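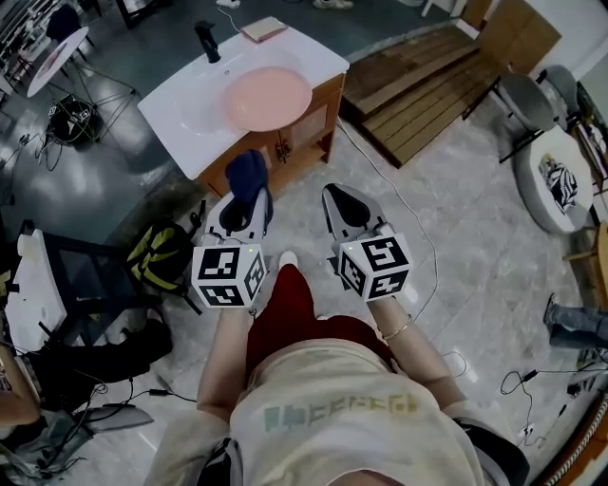

Fig. 1. Dark navy cloth, held in one grip.

Home | Course Outline | Handouts | Glossary | Contact

Textiles 1, Handout 4: Weight, Yarn Size and Drape

Read this before the April lab. Bring a ruler, a pencil and tracing paper. Scales are in the lab.

1. Fabric weight

Fabric weight means the mass of a given area of cloth. In this course we use grams per square meter, written g/m² or gsm. Many American suppliers use ounces per square yard instead. To change ounces per square yard to gsm, multiply by 33.9.

To find the weight of a sample, cut a square 10 cm on each side and weigh it. A square meter holds 100 of these squares, so multiply by 100. The Walta twill in the sample drawer gives 2.88 g for one square, so its weight is 288 gsm. Keep away from the selvage when you cut. The yarns are often packed closer there and the reading will come out high.

Weight is not the same as thickness. A felt and a tightly woven canvas can have the same gsm, and the felt will be much thicker.

2. Yarn size

Two systems come up often. Tex is the mass in grams of 1,000 meters of yarn, so a 19 tex yarn weighs 19 g over that length. Higher tex means a heavier yarn. The English cotton count runs the other way — a higher count is a finer yarn. To go from cotton count to tex, divide 590.5 by the count.

Check which system a label is using before you compare two yarns. Students lose marks on this every term.

3. Drape

Drape is how a cloth hangs under its own weight. It depends on stiffness, weight, weave and finish. A satin has long floats and few crossing points, so the yarns can shift and the cloth falls softly. A plain weave in the same yarn is usually stiffer. Starch and resin finishes add stiffness. Washing takes some of it away, and the Choi lining in the drawer is a good sample to compare before and after.

Where the cloth is supported matters too. Cloth held at one point falls in deep folds from that point. Cloth held along an edge hangs flatter, and the bias direction gives the most stretch and the softest folds.

In the lab we use a circle of cloth 30 cm across, resting on a smaller disk. Light from below throws the shadow of the folds onto paper. Trace the shadow. The drape coefficient is

(shadow area − disk area) ÷ (cloth area − disk area) × 100

A stiff cloth gives a number near 100. Test each sample face up and face down and record both.

4. For the lab

Weigh the Nurenton plain weave and the Humum satin, then run the drape test on each. Write the weave and fiber content next to every result. Show your working for all unit changes.

Related handouts
Handout 2: Fibers and Their Properties
Handout 3: Plain, Twill and Satin Weaves
Handout 5: Knit Structures
Handout 6: Shrinkage and Colorfastness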